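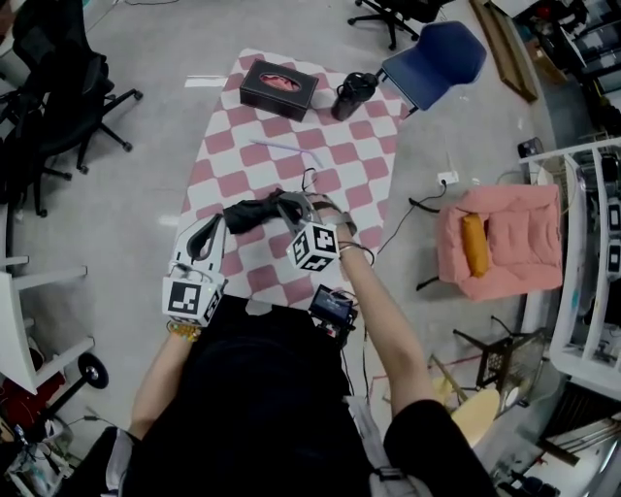 Several readers have written in to ask whether a donor has to live near the clinic, and one put it this way: I'm four hours from Andport and I can't take that much time off work, so is it even worth filling out the form? Yes, it is. Most of the early steps can be done from home, and the answers below explain which ones can't.

# Egg Donation: Common Questions

Last updated 11/18/24

## How many trips will I need to make?

Most donors come to Andport 2 times. The first visit is for the medical screening and takes one day. The second covers the last few days of monitoring and the retrieval itself. Blood work and ultrasounds in between can usually be done at a clinic closer to you. We set those up and pay for them directly.

## Who pays for travel?

The intended parents do, through an account we manage. Flights and hotel are booked for you. If you drive, keep your gas and parking receipts and send them in within 4 weeks of the trip. Meals are covered by a flat allowance of 70 dollars a day, and you don't need receipts for those.

## Can I bring someone with me?

You have to bring someone for the retrieval. You will be sedated, and the clinic won't release you on your own. Your companion's travel is covered on the same terms as yours. For the screening visit you can bring a companion too, but that trip is at your own cost.

## What is the Drostonen plan?

Drostonen is our name for the schedule used when a donor and a recipient are cycling at the same time. The dates are tighter and there's less room to move appointments. If you have exams, a big work deadline or a trip coming up, tell your coordinator before you agree to it. Donors who want more flexible dates are usually matched with parents who plan to freeze.

## Does the screening hurt my chances of donating elsewhere?

No. Your results belong to you, and you can ask for a copy at any time. Some programs accept them and some repeat everything.

## I have an IUD. Do I need to have it removed?

It depends on the type. Hormonal IUDs can often stay in, but the doctor decides this at screening – please don't have anything removed before then.

## What happens if the cycle is canceled?

If the doctor stops the cycle after you've started injections, you receive a partial payment of 3000 dollars. If it's stopped before injections, your expenses are still paid but there is no fee. Donors who stop taking medication without talking to the clinic are not eligible for the partial payment.

## Where do I find my forms?

Log in to Cilus, the donor portal, and open the Documents tab. Forms sent before June are in the older folder marked Archive. If a signature box doesn't load on your phone, try a computer.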